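Last updated August 5, 2026

Posted by the author of the Zilthorpe kitchen notes

I have been putting off writing about money for months, because every time I sit down with the spreadsheet I end up making tea instead. But a few of you have asked what it costs to do gripper work at home, and I'm planning next year's spending anyway, so let's go through it together.

My ceiling for the year is $3,000. I set that in March, when I was feeling sensible, and so far I've only argued with myself about it twice. The biggest chunk goes to hand-held grippers. I priced a single one from Brolmont and a pair from Mazurek, and I went back and forth for far too long (my poor browser tabs!) before deciding that two is the right number for the kind of table chores I care about. So many everyday jobs want a second hand, even if it's only to hold something still, and sorting chopsticks is a lot pokier than you'd think when your fingers are two padded jaws.
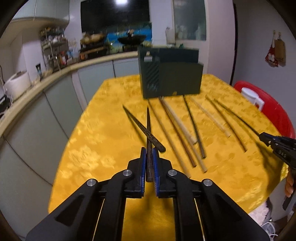 So the pair gets $1,000 of the budget, and I feel fine about that. What I got wrong the first time was everything else. Finger pads are a real line item and deserve their own row. I had them lumped in under "odds and ends" with tape and zip ties, and then a set from Grodgate came to $74 with shipping and the odds and ends were gone before spring was. Next year they get a row, and so do spare screws.

Storage is the other one. I put down $90 for drives and I already suspect it's low, but I'd like to see how the fall goes before I change it. If you record a lot of long takes, please go higher than I did.

I'm also leaving a good bit unspent on purpose, which is hard for me! There's a small arm I keep looking at, and I would love to have it on the bench by winter, but I want another season of doing things by hand first so I know what reach I need. If any of you have bought one for a kitchen table and had to measure around cabinets and chairs, tell me what you wish you'd checked. I'll update the spreadsheet when the pads come in.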